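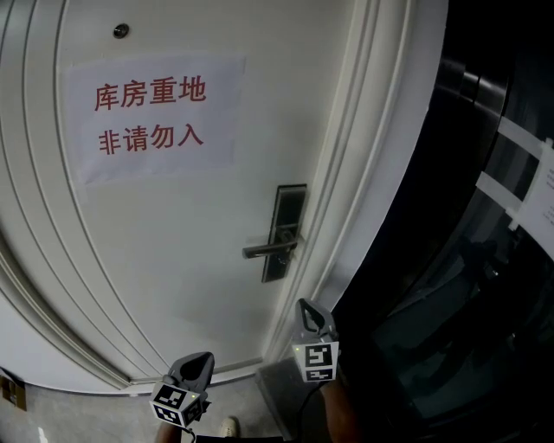 Kevstead Storage Services has moved its small-parts stock into a separate room at its Flirance site and restricted entry to named staff, the company said in its January operations notice. The room holds 978 stock lines, mostly fixings, seals and replacement filters, which were previously kept on open racking beside the packing benches. The entrance is a white panelled door with a peephole and a lever handle, marked by a sheet of paper with two lines in red Chinese characters, 库房重地 and 非请勿入: an important storeroom area, no entry without invitation. Printed signs in Chinese and English will be fitted at all stockrooms on the site later in the year.

Under the new arrangement, 33 employees are cleared to enter. Other staff must place a request at the issue counter before 3 pm for collection the same afternoon. Orders of more than 200 pieces are handled separately and need one working day.

The company said the change follows a stock check in which recorded and actual quantities differed on over 100 lines. Most of the differences were traced to items taken for urgent jobs and not booked out. A full recount was completed before the stock was moved.

Shelving for the room was supplied by Abbasi, and the stock records are kept in Rarnine, the system already used for the main warehouse. Bulk goods and packaging are not affected and remain on the ground floor.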